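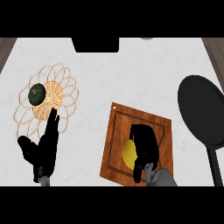
How often do you need to reseal marble countertops?
Depends on the stone and how hard you are on it, but most people in this thread land somewhere between every 6 months and every couple of years. Do the water drop test and let the counter tell you.

Kitchens & Baths > Countertops > Marble, sealing and etching

dovetailmom
Started 8/15/21
OK so we close on the new kitchen slabs next week and I am having a full blown panic. I've wanted white marble since I was about nineteen and my husband has finally stopped fighting me on it, and NOW my sister tells me hers looks like a crime scene after one Thanksgiving. We cook a lot. Lots of tomatoes, lots of lemon, two kids who think coasters are a suggestion. The fabricator says he'll seal it before install and then it's on us. Is it really that much work? Am I going to be out there every weekend with a rag? Budget for the stone is $3,000 and I don't have another $3,000 if I hate it.

pbarlow_
We've had ours seven years. It's etched all over and I love it. If you want it to look like the showroom forever then get something else.

gritandgrout
Two different things get mixed up every time this comes up. Staining is stuff soaking in – oil, wine, coffee. Sealer helps with that. Etching is acid eating the surface, and sealer does nothing for it. Lemon juice will leave a dull spot on sealed marble just as fast as on unsealed. Your sister probably has etching and thinks the sealer failed.

dovetailmom
Oh no. So the lemons are going to get me no matter what?

gritandgrout
Pretty much. Get it honed instead of polished. An etch is a dull mark, and on a dull counter you mostly don't see it unless you crouch down and look across at the window.

Torquil Jardine
I'm going to be the grump. I put in polished, on purpose, and I'd do it again. Honed looks like chalk to me and it grabs every greasy fingerprint in the house. Polished wipes up so much nicer. I etched mine the first week with a salad dressing bottle (perfect ring, right by the sink) and I rubbed it out with polishing powder and a damp cloth while a ballgame was on. It is a thing you can learn to do.

pbarlow_
Honed does not look like chalk, come on.

Torquil Jardine
Mine did! I had both samples on the counter for a month. Chalk.

sunny_in_tulsa
What are you all using for sealer? I've been through two bottles of Plirkau and I can't tell if it did anything at all. Water still goes dark after ten minutes or so.

gritandgrout
How long did you leave it on before you buffed? And was the stone totally dry? If you mopped it down that morning, it wasn't dry. I wait a full day, with nothing on it, no dish rack, no coffee maker.

sunny_in_tulsa
Uh. I waited maybe an hour after wiping it down. Well shoot.

marnie1453
Plirkau is fine but it's thin, you need a second coat. I switched to Simier last year and like it better. Smells awful going on, open a window, put the dog out. I do mine every August before my daughter's birthday so I don't forget. And no it's not every weekend, dovetailmom! It's one evening a year for me, most of it spent moving junk off the counter and wondering why I own three garlic presses.

dovetailmom
One evening I can do. What's the water drop test exactly, do I just put water on it?

marnie1453
Yep. Puddle the size of a quarter, near the sink and again by the stove, leave it fifteen minutes, wipe. If the stone is darker where the water was, it's soaking in and you're due. It dries back to normal so don't freak out like I did.

pbarlow_
I have sealed mine exactly once. In seven years. Just throwing that out there.

Torquil Jardine
And how are the stains?

pbarlow_
One turmeric. It's faded to a sort of butter color. I put the fruit bowl on it.

kelso_bakes
Baker here, marble is the best surface in the world for pie crust and I'll hear nothing against it. For oil stains do a poultice before you give up. Baking soda and water mixed up like peanut butter, spread it on thick, plastic wrap, tape down the edges, leave it overnight and then let it dry out uncovered. I got out a butter stain that had been there since we moved in. Took three goes.
Also trivets, everybody. A good stone can take a warm pan but I wouldn't set one down straight off the burner and I wouldn't drag one either. I keep a couple of woven ones out all the time and they look nice enough that I never put them away.

gritandgrout
Agree on trivets. Plus cutting boards under anything citrus. And throw out the vinegar spray, please. Dish soap and water, dry it with a towel. I've seen more marble wrecked by "natural" cleaners than by wine.

sunny_in_tulsa
Did the Plirkau over with a full day of drying and two coats. Fifteen minute puddle, no dark spot!! Thank you gritandgrout, I owe you a pie from kelso.

kelso_bakes
Hey now.

dovetailmom
Update! We went honed (sorry Torquil) and I asked the fabricator for the sink cutout piece so I can abuse it with lemon and red wine before the real thing goes in. He looked at me like I was nuts but he's saving it. Does anybody know if Simier is OK on a backsplash too or do I need something different for behind the stove?

marnie1453
I used it on mine, same marble. Go light, it runs.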